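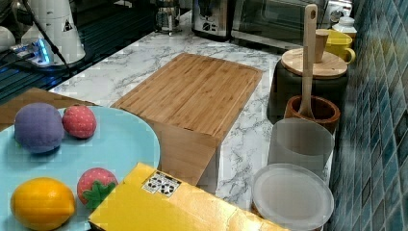
Chapter 4
Counting What the Robot Got Wrong

I learned how to grade a robot by doing it badly for a whole summer. My first results table had one column, headed "success," and every trial got a yes or a no. If the fruit ended up where I'd asked for it, yes. If it didn't, no. Then Ankica Delić, who ran the bench next to mine at Skareder, asked me which strawberry. I had no idea what she meant. My instruction to the policy was "pick up the strawberry," and on a plate like the one that opens this chapter, with two red strawberries sharing space with a lemon and a fuzzy purple thing (I say plum, Ankica says grape), that instruction has two right answers. I'd been writing down yes for both of them and learning nothing about how the robot chose!

So this chapter is about scoring, and it comes before the chapter on training on purpose. Most books put it the other way round. I did too in my lecture notes, and every year I got a pile of projects with lovely training curves and a final number I couldn't interpret.

4.1 What one trial is

Let's settle some words first. A trial starts when the arm gets its instruction and ends when one of three things happens: the arm says it's finished, the time limit runs out, or a person hits stop. That last one matters a lot. In the Wamton study, which we'll be picking apart for most of this chapter, we ran 3,150 trials on kitchen counters, and a person stopped 679 of them. My early draft simply dropped those. You can guess what that did to the success rate (it went up, and I was very pleased with myself for a week or so).

A stopped trial is a result. Write down who stopped it and what they thought was about to happen, and do it before you reset the counter, while you still remember.

4.2 Breaking the task into stages

A pick-and-place task looks like a single action until you watch a robot fail at it. For Wamton we ended up with four stages: reach, grasp, lift, release. Each gets its own score. A policy that reaches the lemon every time and can't close on it needs different help from one that wanders off toward the spatula, and a plain yes/no throws those two into the same bin.

The Softić scale, which you'll meet in Section 4.4, does this with partial credit and gives a trial up to 16 points. I like it for long tasks. For short ones I find it fussy, and two graders will argue over a single point until lunch.

4.3 Kitchens are messy, so write the mess down

Our counters had canisters, mugs, lids, cutting boards, all the usual stuff. We kept it there and logged it. If you clear the counter for your test runs, say so in your report, and don't compare your number with somebody else's cluttered one.

Before you go on, load the Borus log files and pull out the first 100 trials. Score them yes/no, then score them again by stage, and keep both tables. You'll need them in Section 4.5, where we work out how much two graders disagree.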